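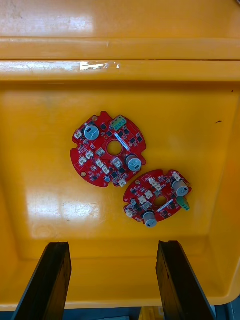

Two red circuit boards in a yellow bin at the Shevchuk works in Tristeddale.

Robot arms at Shevchuk are being tried on a job still done by hand elsewhere in the works: picking out circuit boards and wiring for assembly. The arms were given 223 picks in August. Boards went well, with over 50 moved in one morning shift.

Wiring was slower. Cadi Vaughan, who runs the trial, said cables bend and catch on each other, and the arm often needs several goes.

"A new starter can do it by lunchtime," she said. "The machine can't yet."
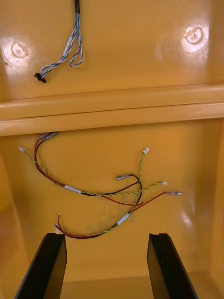

Wiring with white connectors and label bands, one of the harder jobs for the arms.

The trial lasts another four months. A second site, at Plurndale, will then decide whether to take part.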